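Home | Builds | Parts Bin | Links | Contact

Gripper Build, Bench Stage

Filed under: Workshop Projects, Robot Arms

This is the page for the two-finger gripper going on the Tremitz arm at the shared workshop. The arm was finished in July. The gripper has taken longer, mostly because of the finger linkage, which is on its third version. Click through to the Histus pages for the older ones.
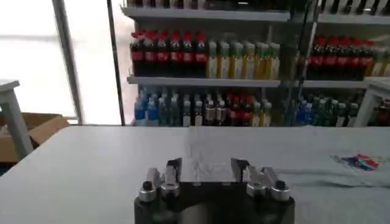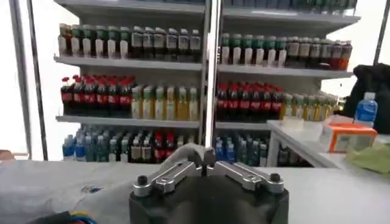
Gripper over the covered table, drink shelves behind, in both photos.

The links are metal and were cut at the shop. Each one took 22 minutes on the mill, plus filing. The first set was too thin and flexed when the fingers closed, so the current set is heavier. Total weight went up by 70 grams and the arm has not complained.

Opening is set to 60 mm for now. It could go wider, but then the fingers stop meeting evenly at the tip. A shim on one side fixed most of that.

The controller board is a Nodora, running the same code as the last build with new limits. Closing speed is turned down to some 21 percent until the stops are trusted.

Still to do:
- Thread lock on the pivot bolts
- Softer pads for the fingertips
- Strain relief on the wrist cable
- Write down the final limits before they get lost again

The drawings will be posted when the pads are done. If you want the old linkage files, leave a comment and I'll add them.

4 comments | 11 shares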